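I have been eating at the same lunch counter in Plolholm for 15 years, and when Sisusero opened across the road in April I went along ready to love it. The soup was lovely, the bread better still, and the young woman at the till could not have been kinder. But oh, the menu! There were 42 dishes on it, and I read every one of them twice while my poor friend Nermina Kolev sat waiting to order her dumplings.

I do think a small kitchen does itself no favours with a list like that. Somebody has to buy all those ingredients, and keep them, and remember on a busy lunchtime which of the four aubergine dishes has the walnuts in it. My old counter, Atanasov, has six things on a board and a pudding, and when the lamb is gone they rub it out with a sleeve and you have the beans — and very good beans they are too.

Nermina says I am set in my ways and that people like to choose. Perhaps they do, and I wouldn't want anyone to go without their favourite. I'd only ask the owners at Sisusero to pick the dozen dishes they'd cook for their own mothers and let the rest have a holiday until the autumn.
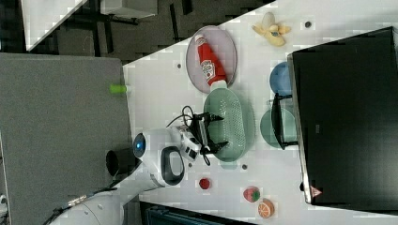
Keep the walnut aubergine, though, please, and the bread. I shall be back for both.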